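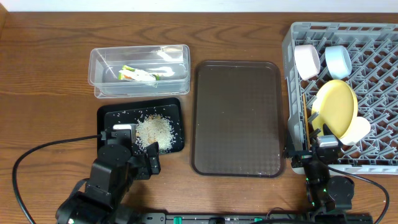 米を選る 食堂「ロソマリ」の台所で聞いた話

最終更新:1月

プラパイ・チャイヤポーンさんは、ウィザーステッドで昼だけ開く食堂「ロソマリ」の台所を任されている。出しているのは長粒米の定食で、おかずは日によって変わるが、米の扱いはほとんど変えていないという。今回は料理の味つけや献立の話をいったん置いて、炊く前の米を台の上で選る作業について聞いた。話を聞いたのは午後、昼の片づけが一段落した頃である。

選る、というのは、米に混じっている皮のかけらや色の変わったものを、手で取り除くことを指す。チャイヤポーンさんの台所では、これを洗う前にやる。

「洗えば浮くから流せばいい、という人もいます。浮くものは浮きます。でも米の間に挟まって残るものもあるし、濡れると米に貼りついて見つけにくい。乾いているうちのほうが楽です。私は乾いているときに見ます」

使うのは縁の立った黒いトレーである。以前は白い皿を使っていた。白い皿の上では、皮のほうはよく見えるが、米粒そのものがどこまで広がっているか分かりにくく、手を動かすうちに皿の外へ押し出してしまうことが多かった。

「黒いと米の輪郭が出ます。端に離れている一粒も見える。皮は茶色なので黒の上だと少し沈むんですが、米の上に乗っていればすぐ分かります。だから、米を全部ばらばらに広げるより、少し山を残しておくんです。白い山の上に茶色いものが乗っている形にする。そこから取ります」

トレーの長い辺は254ミリで、これは本人が巻き尺で測って教えてくれた。店で買うときには寸法を気にしていなかったが、同じものを買い足そうとしたときに合うものがなく、それ以来控えてあるのだという。もっと大きいトレーも試した。広いぶん一度にたくさん載せられるので速くなると思っていたところ、奥のほうを見るのに体を乗り出すことになり、腰が疲れてやめた。

一度に載せる米は200グラムまでと決めている。料理によってはもっと少なく、100グラムずつにすることもある。

「量ってから載せます。目分量だと、だんだん増えるんですよ。早く終わらせたいから。増えると山の下のほうを見なくなる。下を見ないなら、選ったことになりません」

手順を順番に聞いた。まず米をトレーの中ほどに空ける。高いところから落とすと粒が跳ねて縁を越えるので、袋や計量カップの口をトレーの近くまで下げる。次に、指の腹で山の表面を軽くならす。この時点で上に出ている大きなかけらを先に取ってしまう。そのあと、山の手前側から少しずつ崩し、見終えた米を横へ寄せていく。最後に、寄せた米をもう一度集めて山にし、表面だけを見る。

「最後の一回で出てくることがあります。さっき見たはずなのに、と思うけれど、出ます。裏になっていたんでしょうね。薄いから、立っていると線にしか見えません。寝ているとよく見える」

取るものの多くは、薄くて、丸まっていたり縮れていたりする。色は淡い茶色から、もう少し濃い茶色まである。チャイヤポーンさんはこれをまとめて「皮」と呼ぶ。籾殻なのか、一緒に保管していた玉ねぎやにんにくの薄皮なのか、そこは区別していない。

「どちらでも取るので、名前はいりません。米屋さんには聞かれますけどね。籾殻が多いなら精米の話になるし、玉ねぎの皮ならうちの棚の話だから。あるとき、うちの棚でした。米の袋の上に玉ねぎの網を置いていたんです。それは私が悪い」

それからは棚の段を分け、米の上の段には乾いた布巾だけを置いている。 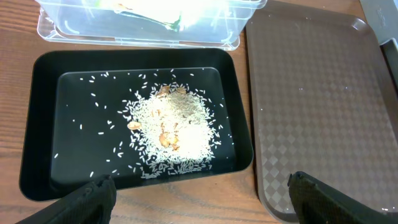
取り方には人によって癖が出る。チャイヤポーンさんは親指と人差し指でつまむ。爪の先だけでつまもうとすると薄い皮は割れ、細かいかけらが山の中に入ってしまう。割れたものを探すほうが時間がかかるので、多少まわりの米粒が一緒についてきても構わないつもりで、指の腹でつまむ。ついてきた米粒はトレーの上で落とす。

以前この台所を手伝っていたスニー・パイサンさんは、濡らした指先に貼りつけて取っていたそうだ。速いことは速い。ただ、指が濡れていると米粒も貼りつくし、何度か繰り返すうちにトレーに水がつく。今は乾いた手でやることに揃えている。

「スニーさんのやり方で困ったことは、特にないんです。きれいに取れていました。私が真似をすると下手なだけで。だから、ここで新しく覚える人には乾いた手のほうを教えます。私が教えられるのがそっちだから」

道具は使わないのかと聞くと、ピンセットも箸も試したという返事だった。箸は慣れた人なら問題なくできる。ピンセットは先の細いものだと皮をよくつかめるが、力の加減で皮が折れるのは爪と同じだった。目の細かいざるでふるう方法も考えたが、米と大きさの近いかけらはざるの上に残る。逆に細かな米の欠けは落ちてしまい、それはそれで食べられるものなので惜しい。

「扇いで飛ばすのもあります。庭でやるならいいですよ。室内だと、どこへ飛んだかを後で探すことになります」

明るさについては、少し長く話してくれた。天井の明かりは真上からだとトレーの面に映り込む。つやのある面なので、縁の内側の平らなところが白く光り、その部分に散った米粒が見えなくなる。艶消しのトレーに替えればよさそうだが、艶消しの面は指の跡がつきやすく、粒の滑りも悪かった。結局、光が気になるときはトレーの向きを少し変える。台の上で横に回すだけで映り込む場所が動くので、同じ米を二つの向きから見ることになる。

「回す前に見えなかったものが見えることもあるので、光って困るのも、まあ、半分は役に立っています。朝は窓からも光が来ますから、朝のうちにやれるなら朝がいい。でも朝は忙しいでしょう。だから昼のあとに、次の日のぶんをやることが多いです」

作業台は木の台である。米粒がトレーからこぼれると、赤みのある木目の上では白いのですぐ目につく。こぼれた粒をどうするかは、台を拭いた直後かどうかで決めている。拭いてからほかの作業をしていなければトレーに戻す。何か切ったり置いたりしたあとなら戻さない。

「何粒か、という話ですよ。大した量ではないです。でも決めておかないと、そのたびに手が止まる。戻そうか、どうしようかって。止まるのがいやなんです」

こぼれる原因でいちばん多いのは、山を縁に近づけすぎることだという。見終えた米を横へ寄せるとき、縁を壁のように使って押しつけると、粒が縁をのぼって外へ出る。縁から指一本ぶんは空けておく。初めての人にはこれを最初に言うが、だいたい忘れる。忘れてこぼすと覚える。

作業台には、選りに使うトレーのほかにもいくつか物が出ている。透明なプラスチックの容器、料理を運ぶための大きな茶色のトレー、灰色の水切りかご。選る作業のために全部をどけることはしない。

「どける場所がないです。どけたら、そっちでまた邪魔になる。トレーひとつぶんの場所があって、手が左右に動けばいい。肘が当たらなければ十分です」

透明な容器は、袋入りの調味料や乾物など、小さいものをまとめておくのに便利だという。ふたは使わない。中身が横からも分かるので、しまい忘れたときに気づく。不透明な箱を使っていた頃は、使いかけの小袋がいつまでも箱の底に残っていた。

「小袋がひとつだけ入っている、というのが見えると片づけます。見えないと片づけません。性格だと思います」

茶色の大きいトレーについては、選るのにも使えないかと考えたことがある。縁もあり、場所も広い。しかし濃い茶色の上では皮の色が近くて、トレーに落ちたものを見落とした。今は配膳だけに使い、米は載せない。水切りかごは置き場所が何度か変わった。洗い場のすぐ横に置くのが普通だが、そこは鍋を置きたい場所でもあるので、皿のかごを作業台の端へ寄せている時間が長くなった。選っている最中に水が垂れてくると困るため、米に近いほうには皿の水が切れてから置く。

一回にかかる時間を聞いてみたが、はっきりした答えは返ってこなかった。皮の多い袋と少ない袋とでまるで違い、時計を見ながらやったこともないという。代わりに見せてくれたのが、仕入れのときにつけている帳面だった。米の袋を開けた月と産地、それに「多い」「少ない」「ふつう」のどれかが鉛筆で書いてある。ネルナンスの農家から来る米には「少ない」が並び、トラパレという卸から取る米は袋によってばらつく。それでも卸を替えていないのは、粒の長さが好みだからだそうだ。

「長くて細いのが好きなんです。炊いたときに、一粒ずつ離れていてほしい。皮が多い袋に当たったら、そのときは座ってやります。少ない袋なら立ったままで終わります」

帳面の後ろのほうに、293という数字だけが書かれたページがあった。何の数字かと尋ねると、しばらく考えてから、空の計量容器の重さだと教えてくれた。

「グラムです。秤を新しくする前は、容器の重さを引く機能が壊れていて、自分で引いていました。米を200量るのに、毎回この数字を足して。今の秤では要らないんですけど、消していません。また壊れるかもしれないので」

常連のフィロミーナ・フラナガンさんは、この選る作業を家でも始めたという。家では黒いトレーがないので、黒い紙を敷いてやっているらしい。紙だと縁がないため、粒が転がって外へ出る。チャイヤポーンさんは四方を少し折り上げるように勧めた。

「角を留めれば箱になります。それで足ります。トレーを買ってくださいとは言いません。家の米なら、そんなに毎日たくさん炊かないでしょう。それに、スーパーの米には、うちに来る袋ほど混じっていないと思います。開けてみて何もなければ、そのまま洗えばいいです」

家でやるときに気をつけることをもう少し聞いた。袋の底に残った米は、上のほうの米より細かいかけらが多いことがあるので、最後の一回は少なめに載せる。保存容器に移し替える人は、移す前に選っておくと後が楽になる。ただし選った米をそのまま長く出しておかない。チャイヤポーンさんは選り終えると、口の広い器に移してすぐふたをする。トレーから器へは、角を口にあてて傾け、ゆっくり滑らせる。トレーの角は丸いので、注ぎ口のように使える。隅に残った粒は指で寄せる。

選ったあとの皮は捨てる。以前、植木鉢の土に混ぜていた時期があったが、薄くて軽いので風で散らかり、やめた。小皿に取っておいて、終わったら乾いたまま捨てる。小皿を使わず、トレーの隅に皮を寄せておく人もいる。チャイヤポーンさんはそれを勧めていない。米を器に移すとき、隅の皮も一緒に滑っていくからで、実際にそれで最初からやり直したことがある。

トレーの手入れは簡単で、使ったあとに乾いた布で粉を拭き、日に一度洗剤で洗う。米の粉は白いので、黒い面では拭き残しがよく分かる。濡れたまま次の米を載せると粉が糊のようになって面に残るため、洗ったらしっかり乾かす。乾くのを待てないときのために同じものをもう一枚持っていたかったが、前に書いたように同じ寸法が見つからなかった。

「少し大きいのなら売っていました。でも棚に入らない。棚の幅に合わせて置いているので。今のが割れたら、そのとき棚から考えます」

選ることで味は変わるのか、という質問には、変わらないと思う、という返事だった。皮が一枚入っていても、鍋の中の米の味は同じである。口に当たったときに気になるかどうかの話だという。

「食べている途中で、口から何か出すでしょう。そうすると、そのあとずっと探しながら食べることになります。まだあるんじゃないかと思って。それがいやなので取ります。全部取れているとは言いません。ほとんどは取れています」

食堂を始めた頃は、開店前にあわてて選っていた。米を水に浸す時間がいらない炊き方なので、直前でも間に合うのだが、急ぐと山を大きくしてしまう。あるとき、客のひとりに皿の端へよけた皮を見せられ、前の日にやっておくことに変えた。客は怒っていたわけではなく、これは香りづけですかと聞いたのだという。

「違います、と言って、お皿を替えました。その人は今も来ます」

話の終わりごろ、翌日の献立を聞いた。鶏を煮たものと、きゅうりの和え物。米はいつもの長粒米で、帳面によれば今の袋は「ふつう」だった。チャイヤポーンさんは椅子を引き寄せてから、今日は立ったままでもいいかもしれない、と言って、また元の場所に戻した。

聞き手・文:マリオン・リッチー

お問い合わせ | © ロソマリ | ページの先頭へ戻る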